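A engrenagem pequena

A oficina ficava nos fundos de uma antiga gráfica, e o nome na porta ainda era o da gráfica: Brerunel. Angharad Wynne tinha uma chave, Nestor Espiritu tinha outra, e os demais batiam. Em outubro escurecia cedo e eles acendiam a luz da bancada antes das cinco.

O robô se chamava Nolo. Tinha dois braços pretos, dedos impressos em casa e um programa que Nestor reescrevia toda vez que dormia mal. Naquele mês a tarefa era uma só: montar duas engrenagens azuis num trilho de alumínio, lado a lado, com os dentes engatados. Angharad havia desenhado as peças para um relógio de parede que prometera à irmã. Podia tê-las montado com a mão em um minuto. Nestor pediu que esperasse.

— Se ele montar o relógio, monta qualquer coisa — disse.

— Ele ainda não montou nada.

— Por isso mesmo.

Ela esperou. Trouxe café numa garrafa térmica e sentou-se no banco alto, com os pés na travessa. Nestor digitou o número da rotina, 3503, e apertou a tecla.

A grande ficou no trilho. A pequena era a que dava trabalho. O braço descia, os dedos se fechavam, e na hora de soltar a peça os dentes batiam de topo uns nos outros. Nestor olhava pela câmera do punho, onde tudo parecia maior e mais fácil. 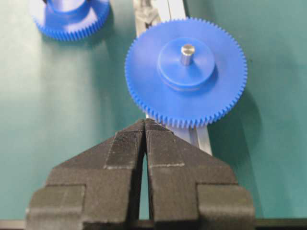
Angharad perguntou se ele queria que ela refizesse o cubo com mais folga. Ele disse que não. Depois disse que talvez. Ela abriu o caderno e anotou a medida do furo, que já sabia de cor, para ter alguma coisa a fazer com as mãos.

Às seis e pouco bateram na porta. Era Lalit Chaudhary, que alugava a sala ao lado e consertava acordeões. Vinha devolver um alicate. Ficou de pé atrás de Nestor, com o alicate na mão, e viu o braço descer, parar e subir outra vez.

— Está com medo — disse Lalit.

— Não tem medo. Tem um limite de força.

— E quanto é o limite?

— Doze.

— Doze o quê?

Nestor não respondeu. Ficou olhando para a tela. O doze estava no arquivo desde a primavera, copiado de um projeto anterior, o Kimaro, que usava outros motores e que ninguém ali abria fazia meses. Ele nunca tinha conferido a unidade. Procurou na pasta antiga, achou a linha e leu duas vezes o comentário que ele próprio havia escrito.

— Décimos — disse por fim.

— Décimos de quê? — perguntou Angharad.

— De newton. Ele para assim que sente o dente. Qualquer dente.

Lalit pôs o alicate na bancada, longe do tapete verde-azulado, porque já o tinham repreendido por isso. Disse que, quando uma palheta de acordeão não entrava no lugar, ele não empurrava mais forte. Encostava, girava um pouco e deixava que ela achasse o caminho. Disse isso sem dar importância e foi embora, porque tinha um cliente às sete.

Nestor subiu o limite. Angharad ficou em pé. Na primeira tentativa a peça entrou torta e o braço parou sozinho. Na segunda ele acrescentou o giro: dois graus para um lado, dois para o outro, enquanto a pressão aumentava devagar. Escreveu aquilo em cinco linhas, sem comentário nenhum, e Angharad o obrigou a voltar e escrever o comentário.

— Com a unidade — disse ela.

— Com a unidade.

Rodaram de novo. Ela se inclinou sobre a bancada com as mãos nas costas, como num museu.
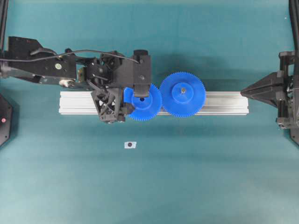
O café tinha esfriado. Angharad bebeu mesmo assim. Pensava na irmã, que não perguntava pelo relógio desde o verão e tinha comprado um de plástico para a cozinha. Tinha visto o relógio novo numa chamada de vídeo, atrás da cabeça dela, adiantado. Nenhuma das duas falou nele.

— Você vai ficar com as engrenagens? — perguntou Nestor, sem tirar os olhos da tela.

— São do relógio.

— Eu sei. Pergunto se vai haver relógio.

Ela levou um tempo para responder. O ventilador do computador subiu de rotação e baixou. Do outro lado da parede Lalit experimentava uma nota, sempre a mesma, e depois a nota de cima.

— Vai — disse ela. — Mas pode ser que fique aqui. Aquela parede ali está vazia.

Nestor olhou para a parede. Havia nela um prego e a marca de um calendário da gráfica. Disse que por ele estava bem, contanto que o relógio não batesse as horas. Ela disse que isso ainda ia resolver.

Ele salvou a rotina com o nome novo e fez uma cópia num pendrive, coisa que nunca fazia. Depois perguntou se ela queria apertar a tecla. Angharad enxugou os dedos na calça, puxou o teclado para perto e apertou.

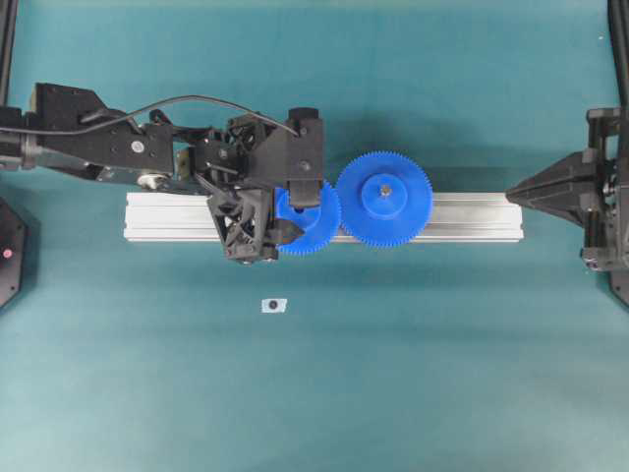
A parede

O relógio foi pendurado em novembro, no prego que já estava lá. Atrasava um pouco. Lalit entrava de vez em quando para acertar por ele o relógio de pulso, e Angharad desistiu de avisá-lo.

A irmã veio ver perto do Natal. Ficou parada embaixo dele, ainda de casaco, e perguntou quem tinha montado. Angharad apontou para a bancada, onde Nestor trocava um parafuso do braço esquerdo.

— Ele? — perguntou a irmã.

— O outro — disse Nestor, e continuou a procurar a chave.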